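Sim data first, real demos second

I've been meaning to write this up since June, because the result surprised me and I still get a little giddy looking at the success curves! The question was simple: if you pretrain a grasping policy on simulated chess pieces, how few real demos can you get away with afterward?

The setup goes like this. I generate 200 episodes in the simulator (the project is called Dendex, don't ask), with the board turned to a random angle each time and some of the pieces knocked over. Then I fine-tune on a small batch of real ones. I tried it with 5 random seeds, and 4 of them beat the policy trained on real demos alone – by a lot, on the fallen pieces especially.

Upright pawns were never the hard part. You come straight down, you close, you lift. A pawn on its side wants the wrist turned to match, and my early policies just ignored that and closed at whatever angle they arrived with.
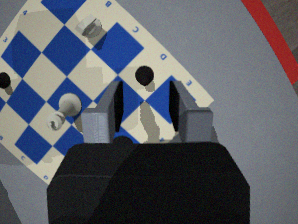
What fixed it was randomizing the board angle separately from the piece angle. Before that, the policy had been reading the squares as a hint for how to turn the wrist, and it fell apart the moment the two disagreed. One line in the config! Next up is the seed that failed, which I plan to pick apart on Sunday with a large pot of coffee.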